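Moving the blog off Wenex

2019-03-05

I moved this blog to a new host over the weekend. If you are reading this, the move worked for you too, or at least this page did. A few readers wrote in December to say the site was slow, and I kept putting it off until the renewal notice came.

I had been on Wenex for 6 years. It was cheap when I signed up and the support was fine the two times I needed it. The trouble was that the control panel never changed while everything else did. Backups had to be started by hand, and the export file stopped at a size limit that I passed a long time ago. The blog has 2,909 posts on it now, most of them short, and more than 4,000 comments.

I looked at two replacements, Rovemo and Swai. Rovemo has the nicer editor but charges extra to keep your old web addresses. Swai keeps them for free, and old links matter to me more than an editor. I picked Swai.

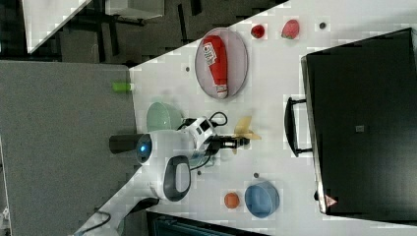

Do the old links still work?

Most of them do, and any post from the first year that used a date in its address now forwards to the new one. A handful of category pages are gone and will show an error page with a search box.

The export took most of Saturday morning. I split it by year, downloaded each piece, and checked the size of every file before I went on to the next one. Two of them came through empty and had to be done again. The import on the other end was quick. Comments came over with the right names but the wrong time zone, so older ones look like they were written in the middle of the night. I am leaving that alone.
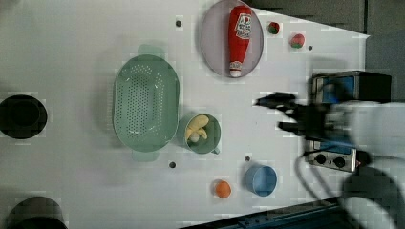 Categories were the slow part. Over the years I had made a new one every time a post didn't fit, and I ended up with separate categories for cooking, kitchen, food, recipes and dinner. I merged those into one called Food. I also had a tag called "green" that I had used for gardening, for recycling, and once for a colander like the oval one in the photo. I took it off everything and retagged the posts by hand. It took a whole evening and I would not do it again.

Search is handled by a plugin called Dulusix. It is slower than the old search, but it looks inside comments, which the old one didn't. It also ignores any word shorter than three letters. I have not found a setting for that.

Email subscriptions did not carry over. If you used to get posts by email, you will need to sign up again with the form in the sidebar. The feed address is the same as before, so feed readers should pick up this post without any changes.

I still have to fix the archive page, which lists the months in the wrong order. If you find a broken link, leave a comment with the address of the page you were on when you clicked it.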